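Moline Fabric Care Notes, data card

Version 2, last edited May 4, 2024

What this is
A table of 1,234 home laundry notes on color loss and shrinkage, typed up from paper cards kept by households in Sturnau. One row per wash. Columns are fiber (as printed on the label), color, water setting, detergent type, drying method, and a fade score from 0 to 12.

What people claim for it
The old readme said the table "shows which detergents protect color." I took that line out. The score was given by eye, under whatever light the kitchen had, by the same person who bought the detergent. I would not pick a soap on that basis and I don't think you should either.

Known problems
Of the rows, 620 have no drying method. Version 1 filled them in as "line dried" without saying so. They are blank again now.
Fiber comes from the label. Labels get cut off, and "mostly cotton" was entered as cotton.
Reds are overrepresented. People write a card when something bleeds onto the sheets and don't bother when it doesn't, so any bleed rate you work out from this will be too high.
The Mulov cards use a different scale. Somebody converted them to ours and left no record of how. Filter on source if that bothers you. It bothers me.
Vinegar is recorded as a detergent type. I have left it alone.

Reasonable uses
Practice with messy categories. Checking your own label parser. Finding out how people describe the color of a faded shirt, where the comments column is better than the scores.

Not supported
Shrinkage figures of any kind. Garments were measured after the wash and hardly ever before it.

Credits
Cards typed by Choi. Cleanup and complaints by Benoît Vasseur. 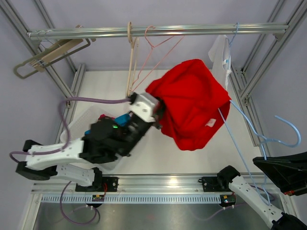 Choi writes that the vinegar rows should have come out in version 1, and that the Mulov scale ran backward, with the high scores going to clothes that hadn't faded at all.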